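News from the Manipulation Group, Joscombe

In December we finished the first full round of the Zapata study, together with our partners in Trumthorpe. The question was simple: does a two-arm policy learn better if other objects stay on the table during the demonstrations?

For the task of putting lollipops into the holes of a candy container, we recorded 900 demonstrations. Half had a clean table. In the other half we left household things near the container, such as cloths, a sponge and a clothes hanger, and we changed their places after every 12 demonstrations.

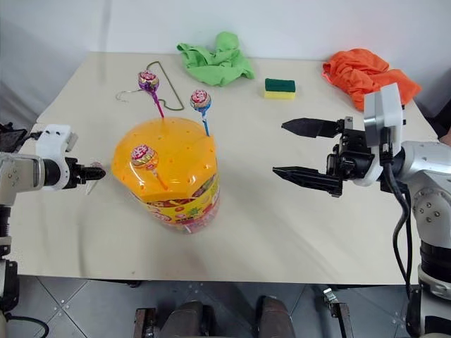 Both policies were trained with the Drarnico code, with the same settings, and then tested in 103 trials each on a table with clutter. The policy from the mixed table finished the task more often. Its most frequent error was at the insertion: the stick touched the lid beside the hole and the gripper did not try again. The other policy often failed earlier, because it reached for the wrong object.

We do not know yet if the result holds for soft objects. The next round will use folded cloths as the target, and groups who want to test our policies on their own arms can write to the Joscombe office.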